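Londbridge open day: a whole afternoon of grippers

I'd been meaning to get over to Londbridge for ages, and when the open day came up on April 19, 2026 I cleared my calendar, packed two sandwiches and drove. It's a long low building behind a tile warehouse and the parking is terrible (go past the loading dock, there's gravel around the side). They gave me a badge with my name spelled wrong and pointed me at the coffee.

What I went for was the hand comparison. We've been arguing at work for months about whether to stick with our old two-jaw grippers or go for something with fingers, and Londbridge had three end effectors set up on matching arms: the Jaber parallel jaw, the Amum three-finger, and the Tanance multi-finger hand. You could actually try them! Teleop rig, headset, gloves, the works, and a very patient line of people behind you.

I started with the Jaber because the line was shortest. It's dull and I loved it. You squeeze, it closes, it stops when it hits something. I moved 13 foam blocks from one bin to another without dropping any, and I am not a gifted operator. Where it fell down was anything flat. I chased a drinks coaster across the table for what felt like a week.

The Amum was the crowd favorite, I think mostly because it makes a nice whirring sound. Good on round stuff, jars especially. The cable coming out of the wrist bugged me though - it snagged on the edge of the bin twice and the guy running the station had to come unhook it both times. They say the cable is rerouted on the next batch. I'd wait for the next batch.

Then the kitchen station, which is where I spent most of my afternoon. You start in simulation there before they let you near the hardware, with a pair of multi-finger hands and a counter with the usual appliances on it. The microwave job is the one everybody wanted a go at. There's a glass or a cup in there, and you have to get a hand up to an open door without clobbering it. 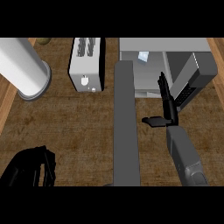 Ruba Nassar reckoned I was worrying about the wrong end of the arm. Her point was that fingers get all the attention, but on a reach into any kind of box it's the forearm and wrist that run out of room first, and a skinny jaw on a short wrist will beat a fancy hand most days. She also said to look hard at where the thumb goes when you're not using it, which hadn't crossed my mind at all.

And she had a point about the thumb, because it caught me out on my very next try. With my own hand relaxed in the glove, the sim thumb poked straight out sideways, so I was steering something a good deal wider than I thought. Once I tucked it in, things got easier. I still knocked the door. Twice. Okay, four times.

The controller made as much difference as the hand did, which surprised me. With the gloves I had all the fingers but my arms got tired fast and I started drifting. On the little handheld controllers you only get open, close and a couple of preset shapes, and I was quicker with those, every time! Abdul-Rahman Nutsugah ran the numbers session later on and put up their results for the microwave reach in sim: 1,000 tries with the presets, and 692 of them got hold of the thing without touching the door. He didn't have the glove numbers ready, so I can't tell you how they stack up. I asked for them and he wrote my email on the back of his hand.

I did finally get on the real Tanance hand for roughly 11 minutes at the end of the day. It's lighter than I expected, and the fingertips are grippier than anything in the sim, so I overdid every squeeze at first. Picking up a spoon off a bare table on my second try made me whoop out loud, and a few people turned around.

So, where I've landed for our shop: the Jaber for the bins, no question, and I want a loaner of the Tanance to try on the flat parts. Price list came in the goodie bag and I haven't had the nerve to show it to my boss yet. The bag also had a tape measure and a very good chocolate chip cookie.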